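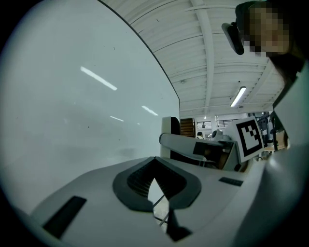 I have put off writing about the workroom for months, mainly because it was never in a state I wanted to write about. We took it on from Liette Lachance in the winter, 66 square metres with one door that sticks and a sink we share with the people next door. The ceiling is white corrugated metal with a beam across it and long fluorescent lights hanging down, and when it rains hard you have to raise your voice. I don't mind the noise. The lights I would change if I could, but Gladys Cabrera had a quote done and it came to 1,540 for the lot, so they are staying.

Most of what I've done so far is moving things from one wall to another. Uzma Virk lent me her label maker and I got through two rolls of tape. I labelled the drawers first and then had to relabel half of them when I swapped the drawers over. The felt offcuts from Feltness went into bags by colour. The paint tins I took home, where they are now in my way instead.
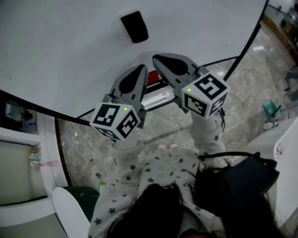 Huledville, April

The round white table is the one thing I got right straight away. It has a black rim and black legs and it takes up a lot of floor, but you can work at it from any side, which you couldn't with the old desk. Laiba wanted something square that would go against the wall. We had that conversation several times.

The white cabinet is still a mess. The upper shelf has become the place for whatever hasn't got a place, and lower down are the beige and pink things, which I keep meaning to go through. I'll do it a shelf at a time, top first. There's also the doorway end of the room, where the shelves are cluttered and I haven't started.

I've kept the dark green bin near the chair. The green basket lives on the floor for now. It was meant to go on a hook, but the wall there is hollow and the first plug pulled straight out.

The floor is grey with a marble pattern. It hides dust well, so I sweep on a schedule or I'd forget.

Still to do: sort the cabinet, fill the hole in the wall, ring Mishra about the door, give Uzma her label maker back.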